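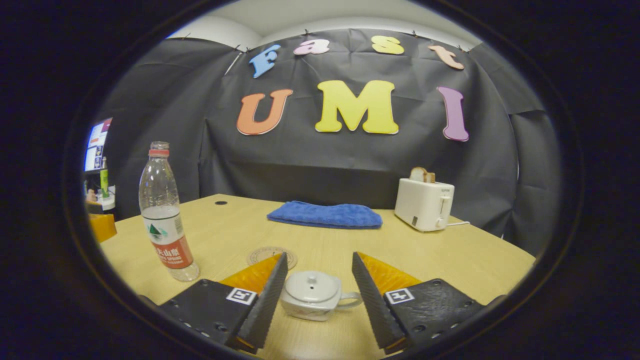
2024-04-08
By Nataša Mladenović

The payroll team at Astmont was told in February that its work would move to a new system called Turex, and that the section would be split between two floors. The split has been dropped. The system is going ahead. I spoke to the section's deputy lead, who asked to be identified by job title only, about what has changed in the working week.

"Less than the slides suggested," she said. "We still close on the same date. We still take the same calls. The difference is where the checking happens."

Under the old arrangement, timesheets were entered by line managers and checked by payroll after the cut-off. Turex checks them on entry. A shift that overlaps another, or that runs past the contracted limit, is held until the manager corrects it. The March run covered 1,415 staff and was the first done wholly on the new system.

"Held entries were the thing we had underestimated," she said. "Managers saw the word 'held' and took it to mean 'sent'. We had to change the wording on the notice."

The section has 12 people. Two moved across from Lombardi when its back office was taken over, and had used an earlier version of the software there. She put a good deal of the training down to them. "They wrote the crib sheet. The supplier's manual runs by menu, and people work by task, so it was no use on the day."

I asked whether job descriptions had been altered. They have not, although three are under review. The grading question is whether clearing held entries counts as data entry or as advice to managers — the second sits a grade higher. She would not be drawn on which way it was likely to go.

"I have given my view in writing. It is advice. You are on the phone explaining the rota rules to someone who has run that rota for years."

Morale was harder to pin down. Several people had prepared for the move upstairs and one had turned down a transfer to the Vuvo site on the strength of it. The cancellation came in a short email late in the afternoon.

"People had cleared their drawers," she said. "Then they put everything back. I would have liked a meeting."

The old system stays available, read only, until the year-end returns have been filed.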